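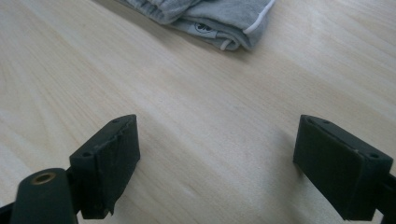 A folded garment in blue-gray on a pale tabletop.

The Second Life of a Sweater

Feb 1, 2018

The clothing swap in Surham began in January two years ago, when a church hall on Aranda Street had a free evening and a few neighbors had full closets. It now fills the hall once a month. At the last one, 301 pieces changed hands.

The rules are short. Bring clean clothes, take home as many as you brought, and leave the tags at the door. Coats count as two pieces. Socks and underwear are turned away.

Knitwear goes first. Most of it is ten or more years old, and much of it came from Plirov, the mill town up the river, where the last knitting shop closed before many of the swappers were born. Older buyers still turn a cuff inside out to look at the seam before they decide.

What is left at the end of the night goes by van to Grendis, a repair shop with three sewing machines and a waiting list of about a month. Holes are darned, zippers are replaced, and the clothes come back to the next swap. Anything past saving is cut up for rags, which the shop sells by the bag to pay for thread.

The hall opens at six. Parking is behind the library.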